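Hodora: cube on cardboard

Read me first

Welcome, and thank you for taking an interest in such a plain little collection. Hodora is a set of pictures of a small wooden cube on a sheet of cardboard, put together by Engelbrecht as the tabletop part of the larger Leltadel collection. If you came for kitchens or laundry, those live in their own folders with their own notes. This one is about a block, a mark, and what they rest on, and we have grown fonder of it than we expected to.

What is in the folder

There are 2,000 still pictures, sorted into 11 groups by where the cube starts out on the cardboard. Each group has its own short text file with the starting position in plain words ("near the far edge", "close to the dot", and so on). We went back and forth over using measurements — in the end the plain words won, mostly because people kept reading them and skipping the numbers.

The whole thing unpacks to about 66 folders once the smaller batches are opened up, so please give it a directory of its own.

The things on the table

The cube is light-colored wood and has no letters or pictures to tell one side from another. If your work depends on knowing which face is up, this is the wrong set, and you will be happier with Clovia, where the blocks are painted.

The cardboard is ordinary tan corrugated board. It has a worn corner, and we kept the same sheet all the way through so that the corner could serve as a landmark. The dark gray dot is the other landmark, and the position names are all written with it in mind.

Under the cardboard goes a printed cloth, royal blue on one side and a night landscape with pine trees on the other parts. It makes a busy background, and we like it for that. The edges of the board stand out well against the darker trees.

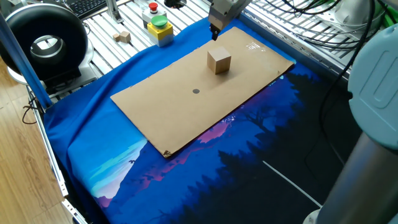

Labels

Every picture carries 5 fields: group, batch, cube position, board angle, and a free note. The board angle is either "square" or "diagonal", judged by eye. The note is often blank, but do read it when it's there — glare on the clear tape gets mentioned a lot, and so do shadows that might be mistaken for marks on the board.

Known rough spots

A few of the position labels in the last group were typed in a hurry one Thursday and use "middle" where the others say "center". They mean the same thing. We also found some repeated pictures in the early batches and left them in place, so that file numbers in older notes would still match.

Using and sharing

You are welcome to use Hodora for study and teaching. Please keep this file with any copy you pass along, and mention both Hodora and Leltadel when you write about it. Corrections to the labels are very welcome, and it helps us a great deal if you send the group and batch along with the file number.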